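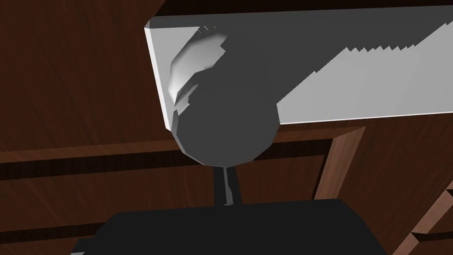 Vasco Macedo
Teaching assistant, Robot Learning Laboratory
August

Lecture 6 notes: training in simulation and the question of the gap

These notes cover the second half of the lecture, from the break until 16:00. The first half was the repetition of policy gradients and you have already the slides for it.

1. What the policy receives

In our course project the policy gets one camera picture at each step, plus the joint angles. It does not get the positions of the objects. Many students forget this when they look at the simulator window, where everything can be seen from far away and turned with the mouse. Please look at your problem through the robot's own view before you write any reward function. In the render at the start of these notes the black gripper block takes most of the lower width, the wood fills the left side, and a white panel stands tilted at the upper right behind a dark gray sphere. From such a picture the network must decide the next motion.

Two details in it are important for today. The first is the sphere. It has flat facets, and the highlight on its upper left is broken into pieces. The second is the shadow on the panel, which has a border like the teeth of a saw. A real lamp in a real kitchen does not make such a border. Both are typical results of cheap rendering: a mesh with few polygons, and a shadow map with low resolution.

2. Why we accept cheap rendering

Reinforcement learning from pictures needs very many steps. If we make the render two times slower, and rendering is the slowest part, then we wait almost two times longer for each experiment. In the Clelteo benchmark, which we use for the exercises, the default shadow quality is low for this reason. You can raise it in the settings, but then please do not compare your training time with the others.

The open question is how much the policy learns from these artifacts. A convolutional network has no idea that a stepped shadow border is an error. If the border moves together with the object, it can be a useful signal, and the network will use it. On a different renderer the signal is gone.

3. The experiment of Marinho and Pinheiro

Filipa Marinho and Sofia Pinheiro tested this question at Garnport. They trained one policy with the low quality shadows (policy A) and one with randomized shadow quality, light direction and wood texture (policy B). Both had the same network and the same reward, and both were trained for 3,000 updates. The task was to pull a drawer open by the handle.

For the evaluation they used 144 start positions, the same for both policies, and two renderers: the training renderer and Hajdu, which makes soft shadows and was never used in training.

In the training renderer, A was a little better than B. This is normal, because B had a more difficult problem to learn. In Hajdu the order changed. A often stopped before the handle, or closed the gripper too early, and B lost only a small part of its success. The authors also tried A in Hajdu with all shadows turned off, and it became worse again. I find this the most interesting result of the report - it suggests that A was reading the distance partly from the shadow.

Please be careful with the conclusion. It is one task and one network. Salvador Serrano repeated the comparison with a door in place of a drawer and found a smaller difference in the same direction. We do not know yet if it depends on the camera position. With a camera on the wrist the shadow of the arm is often very large in the view, and with a fixed camera it is not.

4. For the exercise

Use the Fluvmont data package. It contains 708 short episodes, already divided into training and test. Do the following:

a) Train the small network from exercise 4 to predict the distance from gripper to handle, from one picture only.
b) Test it with shadows on and with shadows off. Report the mean error for both.
c) Choose ten pictures with a large error and look at them one by one. Write two or three sentences about what they have in common, if anything.

For part c) I do not want a saliency map. Last year we received many colorful maps and very few sentences.

If the training does not go down after the first epoch, check first that your pictures are scaled between 0 and 1. Questions about the data package go to Filipa Vieira, all other questions to me. The reading for next time is chapter 9, without section 9.4.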